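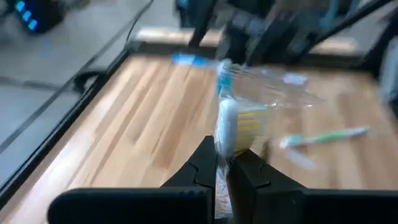 February 27, 2018
By Dörte Strobel

Work since the last report has gone mostly into the grasp planner and the tooling around it. The arms themselves have not changed. Perception got less time than planned, for reasons given below.

The old planner picked a grasp point from a single depth image and held to it until the fingers closed. With rigid items that was good enough. With anything in clear plastic it was not, as the depth sensor reads straight through the film in some places and returns nothing in others. Brisora, the new planner, keeps several candidate grasps alive during the approach and drops the ones that stop agreeing with the wrist camera. On our benchmark set of bagged and sleeved items it completes 93 percent of picks. That figure covers picks only. Placing is scored separately and is not yet at a level we want to report as a single number.

Ching-wen Hsieh rewrote the wrist camera pipeline in the same period. Frames taken while the arm moves fast are often too smeared to use, and the old code passed them on anyway. The new code scores each frame for blur and gives the bad ones a low weight. This removed most of the late corrections we used to see just before contact, where the arm would jerk sideways toward a doubled edge. It also means the planner sometimes runs on old information for a short time – we log how old, and the arm slows down when the age passes a limit. 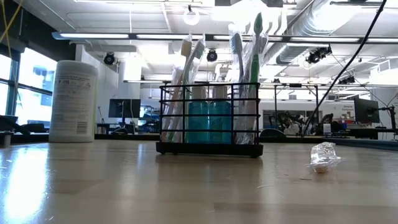
Placement planning is the weaker half. The planner treats the target container as a solid block with free space above it, and this fails as soon as the container is partly full. The toiletries task is our main test for it. With toothbrush handles standing well above the top of the wire caddy, the free space is a few narrow gaps between them, and the thin bars come and go in the depth image besides. We now build a small local height map of the container before each placement and search it for a gap wide enough for the item plus the fingers. Search time is fine. The height map is wrong more often than it should be near clear sleeves, and that is the next thing to fix.

Two-arm work started later than we had scheduled. The motion planner from Haswood plans each arm alone and checks for collisions afterward, so when both grippers have to meet over one item it rejects nearly every plan. We added a joint planning mode that treats the pair as one system for the last part of the motion.

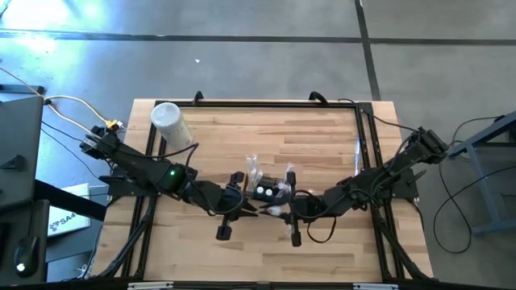

The joint mode is slow. A plan for both arms takes 5 seconds in the usual case, and we cap the search at 2000 samples so that a bad start does not hold up a whole run. Most of the time goes into checking the cables and the finger pads against the other arm. A simpler shape model for the wrists should help, and Ching-wen has a first version running in simulation.

On tooling, Tellska now records planner state, camera frames and joint data against one clock. Before this, lining up a failed run by hand could take a morning. Replay works from any point in a run, though it cannot yet step backward. The log format is written down in the repository, and the group at Ham has read our files without help from us.

Still open:

The perception model for clear plastic was to be retrained in this period. We held it back so the new blur scores could be used to filter the training data. It moves to the next period.

The gripper force limits are still set by hand for each item type. We would like to have the planner choose them, but have done no work on it.

Spending is in line with the plan, except for compute, where the joint planning tests used more than we had set aside. We ask to move the unspent travel money to cover it. No change to the total is needed. The next report is due in June and will include placement results for both arms.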